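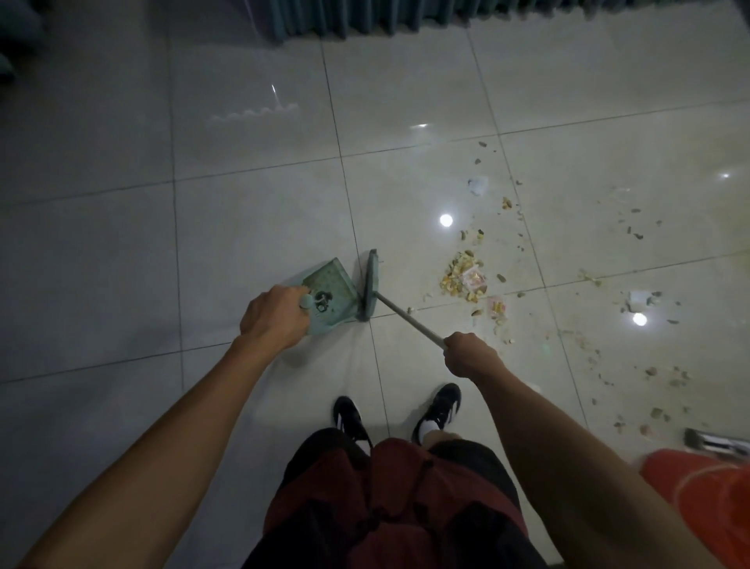 2 min read

Household Words: a word list of everyday cleaning and kitchen terms

Version 2

Overview

Household Words is a word list with 1204 entries covering the names of ordinary things and jobs around the house, in English, Slovak and Czech. It was put together for language teachers and for people who make flash cards. Each entry has a headword, its part of speech, a short definition in English and at least one translation.

Files

words.csv: the main list, one entry per row
sources.csv: where each entry came from
topics.txt: the 65 topic labels used in the list
CHANGES.txt: changes from the first version

Columns in words.csv

id: a whole number, never reused
head: the English headword, lower case unless it is a proper name
pos: noun, verb or phrase
def: definition, one sentence
sk: Slovak translation, or blank
cs: Czech translation, or blank
topic: one label from topics.txt
note: free text, mostly about regional use

Where one headword has two meanings, it gets two rows. "Sweep" appears as a verb under floors and as a noun under chimneys. "Dustpan" and "dustpan and brush" are separate rows, and the note on the second says it is mostly British.

How it was made

Marcela Murín wrote the first draft of the English list from her own class handouts. Boris Vlček added the Czech column and Danica Baláž the Slovak one. Radomír Skála read both columns against each other and marked pairs where the two languages look alike but differ in meaning. Those marks are in the note column and start with "FF".

Definitions were written fresh for this list and were not copied from a dictionary.

Known problems

The kitchen topics are much fuller than the laundry ones. Words for tools sold only in one country may have a blank in sk or cs. Plurals are not listed, even irregular ones. A few entries in the heating topics still use British spelling.

The file is UTF-8 with commas. Some spreadsheet programs guess the wrong encoding and break the accented letters. Import the file and pick UTF-8 by hand instead of double-clicking it.

Use and contact

The list is free to use and change, including in paid courses, as long as the authors are named. Corrections go to Danica Baláž through the issues page. Please give the id of the row. A Portuguese column by Anselmo Brandão is planned for August.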